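The Quiet Surface: Molded Plastic at Every Size

The Estelwood Center for Applied Design will devote its February program to a material that most households own in quantity and seldom examine. The program, entitled Testine after the street on which the Center stands, considers molded plastic in its largest and smallest domestic and commercial uses, with attention to finish, edge and underside.

The study collection on which it draws holds 3,000 objects, assembled over 10 years. Leandro Ibarra, who has directed the collection for most of that period, has asked his staff to catalog each piece from below as well as from the front.

"The top of a molded part is what was sold," Ibarra writes in his introduction to the program. "The underside records how it was meant to be handled, fixed and reached."

Looking Up

Large moldings present a particular difficulty to the cataloger. They are often mounted above eye level, and the surfaces that repay study face the floor. Recesses, flat panels, labels and attached hardware tend to be gathered there, where they do not interrupt the outer curve.
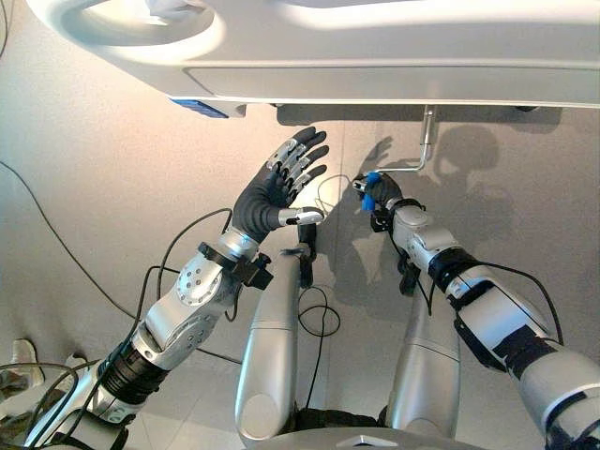 White molded surfaces seen from beneath, with an oval recess, a small blue label and a bent metal rod. The floor is pale gray tile.

Color plays a restrained part in work of this size. White remains common, and it is unforgiving: a shallow ripple shows plainly under even light. The catalog therefore records the condition of white parts twice, once in the morning and once after dark under the lamps.

Hardware is described separately. A rod, hinge or bracket may be older or newer than the part from which it hangs, and the Center's practice is to assign it an entry of its own until the relationship can be established. The Rolter bequest, which came to the Center without paperwork, required 14 such entries.

In the Hand

The second part of the program turns to drinkware. The plastic cup is a modest form with few variables: the width of the base, the degree of taper, the treatment of the rim and the depth of the color. Small changes in any of these alter how a cup stacks, pours and sits against the palm.

Gloss receives extended discussion. A polished surface carries bright highlights on the outside while the interior stays comparatively dark, so that a single saturated color may read as two. Blues show the effect strongly. The Kovács loan includes 3 blues that are difficult to separate on the shelf and easy to separate once the cups are turned on their sides.
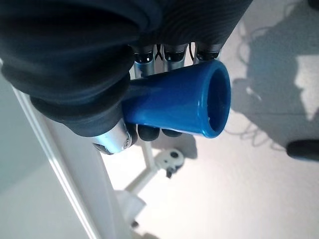 Visiting the Program

The study rooms at Estelwood are open to readers by appointment and to the general public on Sunday afternoons. Drinkware may be handled at the long table under staff supervision. Large moldings may be viewed from beneath, and visitors who are unable to look upward for extended periods may request a mirror at the desk.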